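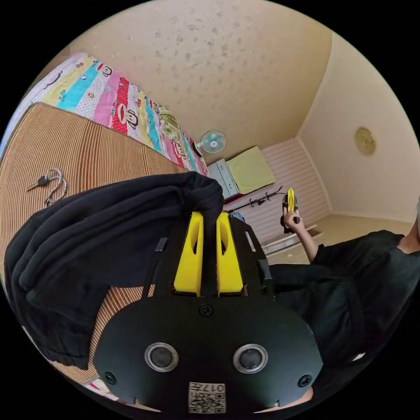

I do all my folding on the bed. I've tried the kitchen bench, the ironing board and once, in desperation, the bonnet of the car, and I always come back to the bedroom. It's the right height if you kneel on one knee, there's room to spread a jumper out properly, and you can't go to sleep until it's finished, so it gets finished.

A few of you wrote in after my linen cupboard page asking about clothes, and dark clothes in particular, so let's do those.

First, the surface. A bamboo or straw mat over the mattress is brilliant for this. A doona is too squishy - you smooth one sleeve and the other one wrinkles - but a mat gives you something firm to press against, and in summer you'll want it on there anyway. Give it a wipe with a barely damp cloth before you put anything black on it. Wipe along the slats, because going across them just catches the cloth and drives the dust into the gaps. Shove the quilt and pillow up against the wall and you've got the whole bed to work on.

Clear the little things off too. Keys are the worst! I once folded a set into a windcheater, put it away on the top shelf, and paid a locksmith $197 to get back into my own house.

Now, big black tops. They're a pain because you can't see the seams at night, so do them in daylight if you can, or work by feel. I hold mine up by the shoulders and give it one good shake, then let it down front first so the back is facing me. Smooth from the middle out to the sides. Sleeves go in flat, straight across the back, then each side comes in to the middle, then up from the hem in thirds. If there's a hood, fold it down over the body last and it makes a tidy little lid.

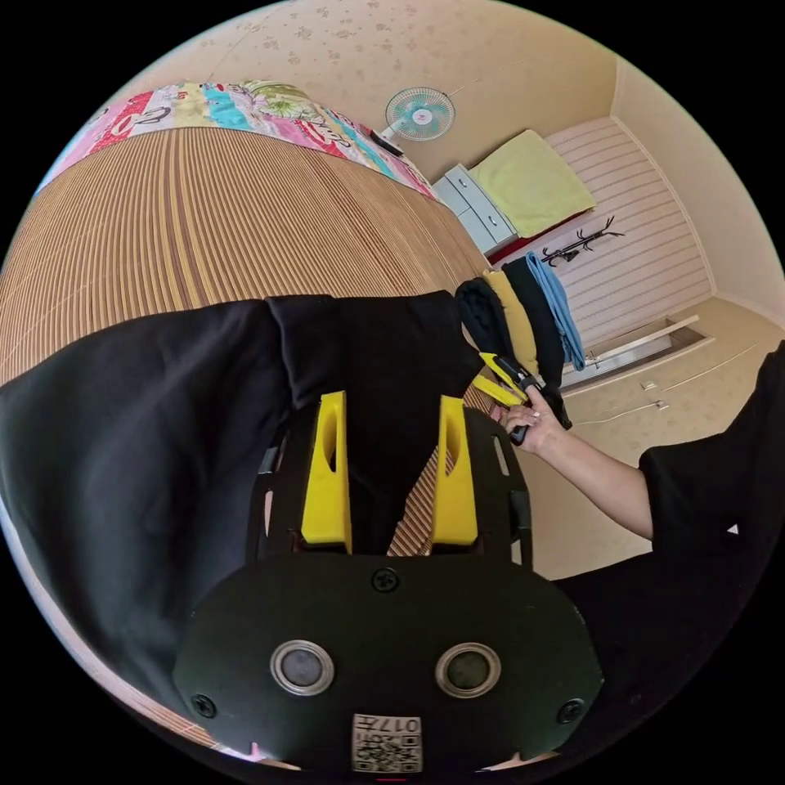
Not everything needs to be folded small, mind you. The things I wear three or four times between washes get folded once lengthways and hung over a rail side by side, and I put the colours between the darks so I can grab the navy without pulling out the black. Leave a bit of space between them if you can. Mine came as a flat pack from Rellow, and it's held up well apart from one wobbly foot that I've packed with cardboard.

Coat racks with curvy branches are lovely for hats and bags but I wouldn't hang knits on them. You end up with a pointy little bump at the back of the neck, and no amount of steaming quite gets rid of it.

If you've got a fan on the wall, turn it off while you sort! I know, I know, it's stinking hot in February. But it blows the fluff off one pile and straight onto the next. Turn it back on when everything's in the drawers. 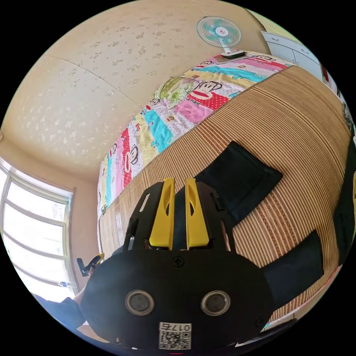 Flat squarish things get their own pile, and I leave them until last. They're quick, they stack neatly, and after wrestling with sleeves it's nice to have an easy bit. Lay them out singly first so you can check both sides for lint, then stack them with the edges lined up and stand them on end in the drawer like files.

That's the whole job for me, and a normal basket takes me less time than a cuppa takes to go cold. Next month I'll have a go at fitted sheets, so wish me luck.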